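Food Products and Small Producers
Handout 6: Dry Legumes, Storage and Cooking

Instructor: Merike Venckus
Lab sections: Elīna Kuusk, Lok-yiu Lu

1. Scope

This handout covers dry common beans, chickpeas and lentils as sold by small growers. Canned product was covered in Handout 2 and is not repeated. Read the Kallio supplier notes before lab.

2. Moisture and age

Freshly harvested beans are dried for storage until they are hard enough to resist a fingernail. Beans held for a long time, especially in warm and humid rooms, develop the hard-to-cook defect. The cell walls no longer separate easily during cooking, and the bean stays firm at the center after the skin has split. Soaking longer does not fully correct this.

A second defect, hard shell, is a seed coat that does not let water in. It shows up at the soaking stage: the affected beans stay small and smooth while the others swell. Remove them before cooking. Do not confuse the two terms on the quiz.

3. Storage

Keep beans in closed containers, cool, dry and out of direct light. Label each lot with grower and harvest year. Never top up an old lot with a new one. Mixed lots cook unevenly, and the difference cannot be fixed in the pot.

4. Soaking

Cover with cold water to well above the level of the beans. Refrigerate if the soak runs overnight. Adding salt to the soaking water softens the skins, as sodium replaces part of the calcium and magnesium in the pectin. Hard water works in the other direction.

5. Cooking

Drain, cover with fresh water and bring to a full boil. Kidney beans must be boiled hard at the start to destroy phytohemagglutinin; a slow cooker on its low setting may not get hot enough. After that, hold at a simmer. Tomato, vinegar and other acids go in only when the beans are tender. Baking soda shortens cooking but gives a soapy taste and a mushy surface if overdone.

6. Tasting

Serve all samples plain, at the same temperature, in coded cups. Score skin, texture, flavor and broth separately. Take water between samples. The Drandeler and Munine lots are tasted first, without names.
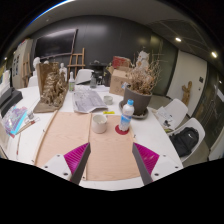
Cup and water bottle on a wooden board.

Record scores before any discussion. Žydrūnas Paulauskas will collect the sheets.

7. For next time

Finish the Nuteo pricing problem (115 bags, one grower, two grades). Written answers are due the first week of April.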